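Toy sorters wanted for the Pullimbridge toy library

Part-time, evenings, 3 months to start with, beginning in January
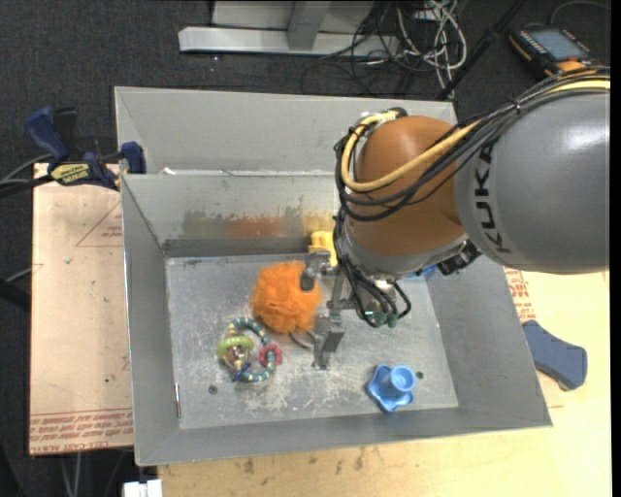

I run Anstead, a toy library that lends to families and daycares all over Pullimbridge, and I need two more pairs of hands. We have 2000 toys on the books, plus the donations, which come in faster than I can get through them by myself (I love you all, please keep bringing them, but my hallway is full).

So what would you be doing? Mostly sorting. Toys come back in big mixed loads and they have to be split up: soft things, stacking things, bath things, anything with a battery, anything with a piece missing. You check each one for cracks and loose bits, wipe it down, look it up on the list and put it in the bin it belongs to. Soft toys go in a mesh bag and then through the washer. Puzzles get built all the way, every time, and yes, that includes the one with all the sky.

It's a nice job if you like that kind of thing, and I really do! A good evening is 300 toys checked and back on the shelf with the radio on. A slow evening is when somebody has returned three marble runs in one sack.

You don't need any experience. I'd like you to have:

– decent eyesight for small parts, glasses are fine
– a bit of patience with sticky stuff
– the ability to lift a full bin onto a waist-high table, or to ask for help with it
– enough reading and writing to fill in the repair tags

If you can sew on a button or solder a wire, tell me, because the repair shelf is getting silly and I'd happily give you one evening a week on that alone.

Hours are 5 to 8 in the evening, three evenings a week, and you can pick which three as long as we overlap on one of them. Pay is $22 an hour, paid every two weeks. Gloves and aprons are here. Wear shoes with closed toes – a dropped wooden train hurts more than you'd think. There's parking behind the building and the Prevon bus stops right across the street.

To apply, send me a short note at the Anstead front desk or through the contact form. A résumé is fine but I'd much rather hear which toy you played with until it fell apart. Let me know which evenings work for you and when you could start. I'll invite people in for a paid trial hour, we'll go through a load together, and you can see if you like it.

Questions are welcome, just leave a number and I'll call you back after 4.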